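Lost property table opens at Jastdale hall, snacks and all 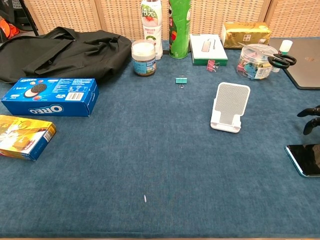 On the felt: a black backpack, an Oreo box, a jar with a white lid and a box with a USB hub on the lid.

JASTDALE – Left something behind at the Satti weekend market? It may be on the green-blue table in the side room of Jastdale hall, where organizers have started putting out unclaimed items for owners to pick up.

The table opened in August and stays up until the end of the month. Hours are 4 p.m. to 7 p.m. on market days. Bring some ID, and be ready to say what you lost and where you last had it.

The biggest thing out so far is a black backpack, lying on its side in the back corner. Staff won't say what was in it. Anyone claiming it will be asked to describe the contents first.

Then there's food. Quite a bit of it. A blue Oreo box, a yellow and white snack box, a tall green chip can, a drink in a clear plastic bottle with Chinese writing on the label. Also a package wrapped in gold with red printing, maybe tea, maybe a present. If it was meant as a present for someone, the market would really like to get it back to you in time.

One for the computer people – a white and green box with a picture of a gray USB hub on the lid. Pink binder clip on the edge, which might help the owner recognise it. Small electronics are held behind the desk overnight and put back out when the room opens.

Satti drew 150 stalls this summer, up from last year, and the pile of left-behind stuff grew with it. The office logged 44 items in the first half of the season. Umbrellas mostly, plus keys and single gloves (in summer, yes). Keys are not kept on the table. Ask for those at the front desk.

Food gets a shorter stay than everything else. Snacks and drinks not claimed within 24 hours of going on display are cleared away, so don't wait on those. Bags, clothing and electronics are kept to the end of the month, then anything usable goes to the Tralard thrift store on the same street.

There is no charge for picking things up. Last year's 50 cent handling fee has been droped after complaints from stallholders, who said it cost more in time then it brought in.

Trukex, the delivery firm that serves the market, has agreed to carry larger items to owners who live out of town. Recipients pay the postage. Requests have to be made in person or by phone, no email for now – the market inbox is still down.

Side room is through the main doors, second on the left. Parking behind the hall, free after 5 p.m.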